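Forum > Tabletop & Product Photography > Lighting and Surfaces
Thread: Clear bottle on white table, black cloth behind – how do I hold the edges?

tmarg_605
Posted 21st November

I'm putting together a setup for shooting small clear items on a white tabletop with a black curtain behind. Test subject is a water bottle with a red screw cap and a red and white label, because it has most of the problems in one object: clear plastic, glossy cap, printed paper. There's a dark blue push button next to it as a reference for a solid, opaque surface.

Current state: the upper part of the bottle is acceptable against the cloth. The lower part goes pale and blends into the table. ISO 400, single diffused source overhead, table is matte. I'd like to fix this without changing the table.

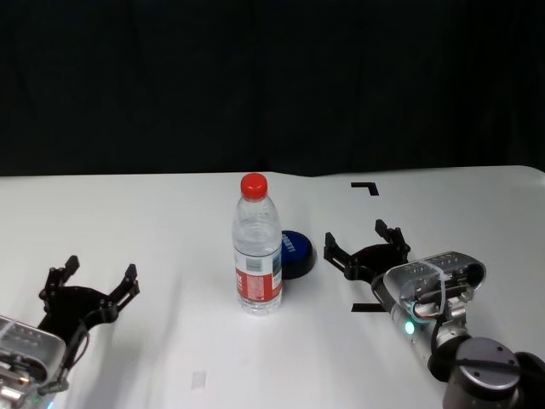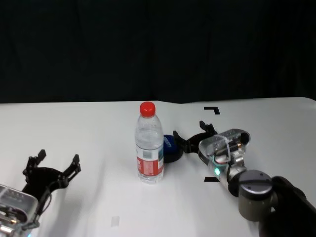
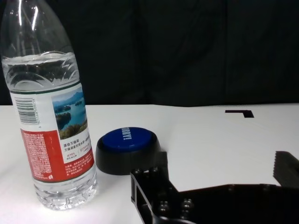
I've tried lowering the exposure 2/3 of a stop. It helps the base and kills the shoulder. Raising the light made no difference I could measure. Next option is a strip of black card on each side, out of view, but I haven't worked out the spacing. I'd also like opinions on whether the button should stay that close to the bottle.

Stavros Margaritis

lowkey_ines

Black card is the standard answer. Clear plastic has no tone of its own, it shows you whatever is next to it. Stand the card upright on both sides and bring it in until a dark line forms down the edge of the bottle. Start wide and move in slowly. Each side will need a different distance if your light is off center.

For the base you need the card to touch the table. Any gap and the white comes straight back in under it.

grdnr

Disagree on doing both sides. With a black background you want light edges up top, and dark card will take those away. The bottle is crossing two backgrounds and needs two treatments: dark edge below the table line, bright edge above it. Cut the card so it stops at the height where the cloth starts.

Or use a black table and be done.

tmarg_605

Black table is out. The rest of the set is on white and they have to match.

Short card makes sense. I'll cut it at the back edge of the table as seen from the shooting position.

lowkey_ines

grdnr is right about the height if he's shooting from one position only. If the angle changes, the table line moves relative to the bottle and the card is wrong again. A low angle puts far more of the bottle against the cloth. I would fix the angle first, then cut.

PK_Rutville

On the curtain: what is it? I used a Jalali velvet for a while and it was fine until it creased, then every fold caught light. Went to a Plirano felt roll, 70 inches wide, hung from a pole. Heavier, no sheen. Keep it well back from the table if you have the depth.

tmarg_605

It came with a Sketex background kit, no fabric listed. Folds are faint and I can lose them by pulling the black point down. I'm more bothered by the back edge of the table, which isn't quite a straight line across.

PK_Rutville

Clip the cloth under the table edge and pull it tight. If the surface is a sheet laid over a table, tape the sheet down first.

grdnr

Back to the button, seeing that it was skipped. I'd move it. A dark round shape half behind a clear bottle muddies the right edge, and that's the edge you're trying to define. Put it far enough away that there is clean white between them.

lowkey_ines

I'd leave it for the tests. If the edge holds with something dark right behind it, it will hold with anything. Move it for the finals.

tmarg_605

Leaving it for now, then. Order of work: fix the angle, tape the surface, clip the cloth, cut short cards. I also want to turn the bottle so the barcode isn't facing front.

grdnr

Fill it to the neck while you're at it. A water line below the shoulder gives you one more horizontal to deal with.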